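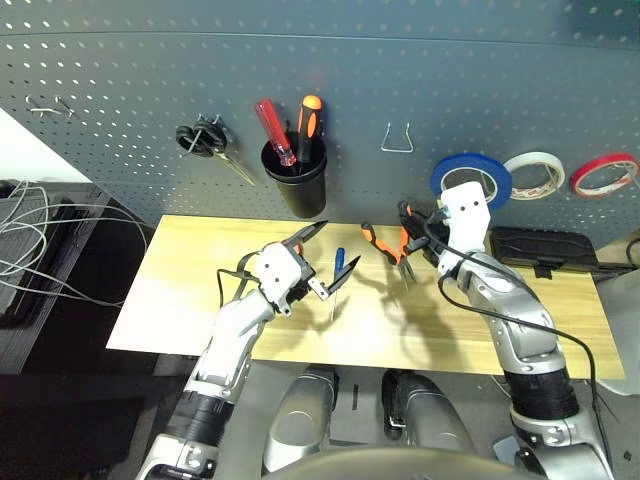

Figure 1. Left gripper holding the black needle-nose pliers. Tape rolls and screwdrivers on the pegboard.

Comparing gripper settings on mixed hand tools

This procedure compares two finger settings, Pendis and Choo, on the same set of tools and tape rolls. It assumes the arms are homed and the Kostitz controller is running firmware from August or later.

1. Load the Tiltwood task file. Set the open position to 850 and the closed position to 100.
2. Start with pliers. Grip one handle near the pivot and log the position at contact. If the jaws swing during the lift, reduce speed before you change force.
3. Repeat with a screwdriver, gripping the handle only.
4. Move to the tape. Open the fingers fully and check the wrist view before descending.
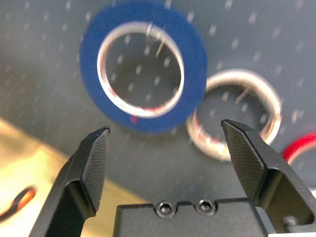 Figure 2. Wrist camera view, fingers open, blue roll ahead of the fingertips.

5. Center the roll between the tips. Focus on the wrist camera is fixed, so use the outer edge of the roll for alignment and ignore surface detail.
6. Close until the position reading stops changing. Our reading on a full roll was 737. A nearly empty roll needs a lower force limit or the core will deform.
7. Hold for 1,000 ms, then release and switch to the other setting.

Save both logs under the same run number.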